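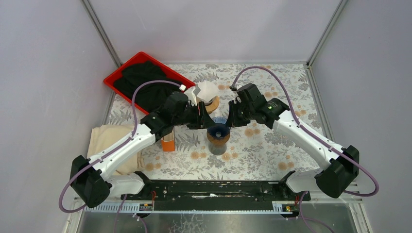
## Review: Drirnar two-arm imitation learning package

Drirnar is a training recipe and policy code for paired tabletop arms. It takes teleoperated demonstrations, fits an action-chunking policy to them and runs the result on the same hardware. We tested it on cup handling with one gripper at each side of the rim, over a floral tabletop covering. The covering stayed on for all trials. Plain surfaces give flattering numbers.

### Setup

Installation took one afternoon. The configuration file expects both arms to share a clock, and the manual mentions this only in an appendix. Wrist cameras are calibrated separately. Cable slack at the wrist has to be set by hand; too little and the outer joints stall near full reach.

### Data

We recorded 1000 demonstrations and trained for 42 epochs. The loader rejected episodes with dropped frames without logging which ones, so we wrote our own check.

### Results

- **Opaque cups:** reliable from the first checkpoint. Grasp timing between the arms was close enough that the cup did not tip.
- **Translucent cups:** weaker. The policy tends to close one gripper early, and the second arm then pushes the cup sideways.
- **Clutter:** a bin and a small box near the left arm made little difference. Moving a second cup close behind the target did.
- **Recovery:** poor. After a missed grasp the arms hover and seldom retry.

Raising the set to 3000 demonstrations improved the translucent cups but left recovery unchanged. Adding demonstrations that start from a failed grasp helped more, for far less recording time.

### Compared with Ostodard

Ostodard trains one policy per arm and passes messages between them. It is quicker to train and easier to debug, but its arms drift apart on anything held jointly. Drirnar's single joint policy is the better choice for shared grasps. For tasks where the arms take turns, we would keep Ostodard.

### Faults

The replay viewer crashes on long episodes. Checkpoints from the previous release do not load. Both faults were still open on 9/27/18.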